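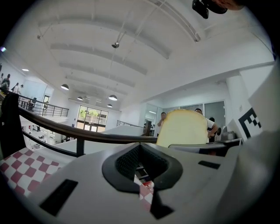 Planning software that stops and says it is unsure is worth more to Celeste Brandão than a faster arm, and she has told Pravton so more than once. Bread is her usual test. One slice differs from the next, and she doubts any planner that has only been shown boxes.

OLTNESS, October 16, 2023 - Pravton today released version 3 of Baluyot, its grasp planning software for soft and uneven goods. The release replaces the old fixed grip tables with a planner that works out a new approach from wrist camera images each time.

The company is making no claim that the problem is solved. In internal trials on 23 food items, Baluyot planned a usable grasp for most of them and gave up on six. Sliced bread stayed on the list of items that need more work - the planner still has trouble telling crust from crumb under bright ceiling lights.

"We have all read releases that promise human-level handling," said Bernardo Morais of Pravton. "I don't believe them, and I wouldn't ask a customer to believe ours. Run it on your own goods first."

Version 3 also adds a log viewer that shows why a plan was rejected, and two new settings for grip force limits. Marker-based calibration is unchanged.

Baluyot 3 is open to current license holders. A trial at Peltthorpe begins later in October, and Pravton says it will publish the failures along with the rest of the results.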